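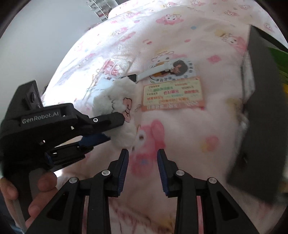
March 2022

The bed question again. Philomena Mulcahy has now told me three separate times that a made bed changes the whole day, and she has the booklet from the Gradcombe evening class to back her up. I have my doubts. I've made the bed every morning since the middle of February and the days have gone on being the same days. What I have to show for it is a pink cartoon bedspread, a plain wall, and the fluffy white thing with the pink bow lying on top, which I still can't bring myself to call a cushion. It has a wavy line stitched on it in dark thread that I've looked at more than I've looked at some of my relatives.

Zeyu Qin came up after lunch to give an opinion on the bedspread. I had asked for help deciding whether it stays. His opinion was that it's a bedspread. I said yes, but is it a bedspread for a grown person, and he said he didn't see what age had to do with keeping warm. He then ate two of the oranges and left without the book he came for.

It came from Wekano, the discount place by the bus station, and the label promised it would be "softer with every wash." I don't believe fabric does that. I believe fabric gets thinner and we get used to it. I've washed it five times now and would call it the same. Philomena says I rub it the wrong way, as if it were a cat.

Tried the folding method from the booklet as well, for the spare sheets. You lay the fitted one flat, tuck the corners into each other, fold in thirds, and you are supposed to end up with something like an envelope. Mine looked like a bag of laundry that had been sat on. I did it again slower. Same bag. Put it at the bottom of the pile with the good pillowcases on top where it can't be seen, and I suspect this is how everyone does it, including whoever wrote the booklet.

The booklet also wants me to buy a Manuvon box for under the bed. $144 for a box. It has a lid and wheels and apparently "breathes." I looked at the thing for a long while on the website and could not find the part that made it worth more than a suitcase, and I already have a suitcase, under the bed, breathing as much as I need it to. There were 900 reviews and I read far too many of them. One woman said it had given her back her evenings. What was happening to her evenings before?

Did the closet shelf before supper. Found the Phromma lavender packets I put in there last year against moths. They don't smell of anything now, and I can't say whether they worked, never having seen a moth in there before or after. Threw out four and kept one, out of some feeling I can't account for. Also found the gray scarf, the instructions for the old iron and a key.

The key doesn't fit anything up here. Tried the desk, the back door and the little cash tin. Asked Zeyu over the phone and he said it might be his, then said it wasn't. It's in the dish now with the other two.

Philomena wants me to keep this up until 100 days and then write down what has improved. I told her I would write down what had improved if something did – she didn't care for that. She says I go into things with my arms folded. Maybe so. I did notice this evening that I went to sit down on the bed and then smoothed it out afterward without thinking, and I was annoyed about it for a good ten minutes.

Bedspread stays for now. I'm not deciding about the fluffy thing until the weather turns and I've seen what Wekano has in plain blue. Need more oranges. Ring the dentist.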